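Posted by Orathai Nuchit in Household & Laundry, February
56 views -- 2 replies

How do I stop a dark red bedspread from bleeding colour?

I bought a dark red cotton bedspread and the first wash turned my pillowcases pink. I wash at 40 degrees with ordinary powder. I would like to keep the colour as it is, and I have no bathtub, only a big white tub for soaking.

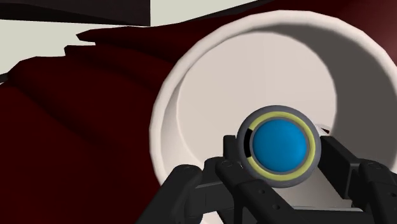
Esther Kimaro
Wash it alone, in cold water, and use liquid soap. Powder can be harsh on dark colours. Mine needed four washes before the water stayed clear. Do not leave it to soak overnight -- an hour is enough. For the pillowcases, try an oxygen bleach, but read the label first.

Dry it inside out and in the shade. Our sun here takes the red away very fast, and the fold on the line becomes a pale stripe.
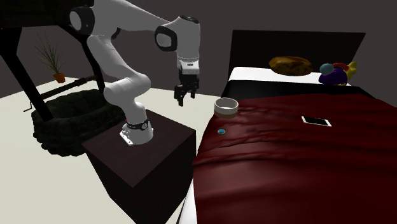
Also keep it off white sheets for the first weeks, especially in hot weather when people sweat at night.

muli_96
vinegar. always worked for my mum

Share -- 32 found this helpful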